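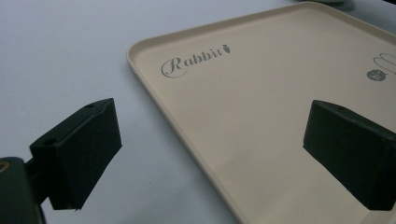
Figure 4. Beige plastic tray with a raised rim, on a pale tabletop.

4. Sorting, and the trouble with "miscellaneous"

4.1 How households decide what counts as a place

Most writing on household clutter treats the home as a storage problem: there are things, there are places, and the aim is to get the first into the second. Our interviews in Lorkmont suggest that residents see it differently. A place, for them, is anything with an edge. A windowsill has one and a shelf has two, and a tray has one all the way round, which may explain why the tray came up so often when people described where their keys, coins and unopened letters live. Shallow containers with a rim (Figure 4 gives the general type) were described as "tidy" by the same residents who, minutes earlier, had described identical contents lying on a bare table as "a mess."

Kohlhase calls this the rim effect, and we keep his term, although he coined it while defending the state of his own hallway. Bastian Kohlhase's original argument was that a boundary lets people stop deciding. A letter left on a table asks to be opened, while a letter left in a tray has been dealt with, at least until April, when the tax forms are due.

4.2 Categories and their decay

We asked each household to name the contents of its main drop-off spot from memory, and then to name what they believed ought to be there. The two lists rarely agreed. The second was always shorter and made the household sound considerably more organized. Items most often left off it were dead batteries, single-use tools from flat-pack furniture, and keys to locks the household could no longer identify. Residents were unwilling to throw out the keys. One respondent in the Plollitton district had moved house with hers 3 times, and regarded the question of what they opened as somewhat rude.

Categories held up well at first and then drifted. A container set aside for mail took in stamps, then pens, then scissors, and by that stage it was fairly hard to say why it should refuse a screwdriver. Respondents could usually defend each addition but not the result. This agrees with the diary entries gathered for the Kettler survey, in which "mail" and "miscellaneous" were used for the same spot by different members of one family, with some feeling on both sides.

4.3 Labels

The Dirnex questionnaire, which we adapted for this study, assumes that labeling a container slows the drift. We found little support for this. Residents who used labels were more confident about what their containers held, and they were wrong about as often as everyone else. Several had stopped reading their labels altogether – one described hers as "more of a wish." The strongest predictor of a stable category was depth. Shallow containers were emptied when they overflowed. Deep ones were simply closed, and a lid appears to end the discussion for several years.

4.4 Limits of the interview data

Our material is self-reported, and people are generous witnesses to their own housekeeping. We made no inspections, partly for reasons of cost and partly because the pilot showed that announcing a visit produced a spotless home and a very full car. The interview guide ran to about 2000 words, too long for a conversation held standing in a kitchen, and later answers are shorter and more irritable than early ones. We have kept the irritable answers in the analysis. They were, on the whole, the more specific ones – particularly on the subject of other people's chargers, to which we turn in the next section.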